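Setting Up Your Reader List in Utura

Section 2 of the Author Guide
Last updated March 22, 2022

Before you start

Utura keeps your reader list, your book pages and your mailings in one account. Set up the reader list first. The book pages and the mailing schedule both draw on it, and going back to change the list later means rebuilding any mailing you have already queued.

You will need:

Your Utura login and the email address you used to register
A spreadsheet of your current readers, saved as CSV
The title, series name and genre of at least one published or forthcoming book
A postal address you are willing to show at the foot of every mailing

If you write under a pen name, read "Pen names" below before you import anything.

Importing your readers

1. Log in and open Readers from the menu on the left.

2. Click Import, then Choose File. Select your CSV. The file can hold up to 2276 rows. If yours is longer, split it and import each part separately.

3. Match the columns. Utura looks for Email, First Name and Joined On. Any other column can be kept as a note or skipped.

4. Choose a source for the group: Website, Event, Back-of-Book Link or Other. The source can be changed later from the reader's own page.

5. Click Check File. Rows with a missing or badly formed address are listed in red. You can fix them on screen or leave them out.

6. Click Import Now. You will get an email when the job is finished.

Note: Duplicate addresses are merged. The earliest joining date is kept.

Caution: Import only people who agreed to hear from you about your books. Do not add addresses from your general email contacts, from a conference attendee sheet, or from another author's list. Accounts with a high complaint rate are paused until support has reviewed them.

Setting up your first book page

1. Open Books and click New Book.

2. Enter the title exactly as it appears on the cover. A subtitle goes in its own field.

3. Pick one main genre and up to two secondary genres. For a historical novel, fill in Setting Year as well. A book that opens in 1911 should be entered as 1911, even if later chapters move on from there.

4. Paste your description into the Blurb box. The first 128 characters are what readers see in search results, so put the main character and the trouble they are in near the start.

5. Upload the cover, then a header picture. The header runs across the top of the page behind the title. Use a photograph you took yourself or have the right to use.

6. Click Preview. Check the page at both phone and desktop width.
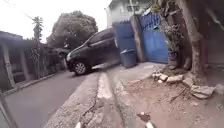 Minivan on a sloping road, blue trash bin beside it.

7. If the title is hard to read against the header, turn on Title Shade and move the slider to the right until the lettering is clear.

8. Click Save as Draft or Publish. A draft can be seen only by you and by anyone you send the draft link to.

Note: Covers made with the Skiline cover tool can be pulled in directly. Click From Skiline in step 5 and sign in when asked. The cover updates in Utura only when you click Refresh.

Pen names

Each pen name has its own reader list. Readers are not shared between names, even when the same person has signed up for both.

1. Open Account, then Names.

2. Click Add Name and enter the name as readers know it.

3. Enter the sender address for that name. Utura sends a confirmation message to it. The name stays inactive until you click the link in that message.

4. Go back to Readers and choose the pen name from the menu at the top before you import.

Caution: The postal address at the foot of a mailing is the same for every pen name unless you change it. If you keep your names separate, enter a different address under each one.

Sending a test mailing

1. Open Mailings and choose New, then Test.

2. Select the Kallcombe template. It is the plainest of the set and loads quickly on older phones. The Sipos template has room for a second cover and suits box sets.

3. Type a subject line and a short message. Add a link to your book page.

4. Send the test to yourself and to one other address with a different mail provider.

5. Open both copies. Click every link, including Unsubscribe. Test mailings do not remove anyone from the list.

If the test does not arrive, look in the spam folder first. If it is not there either, check Account, then Sender, and confirm that the status reads Verified.

Guide text by Till Stüber. Continue to Section 3, Scheduling a Launch Mailing.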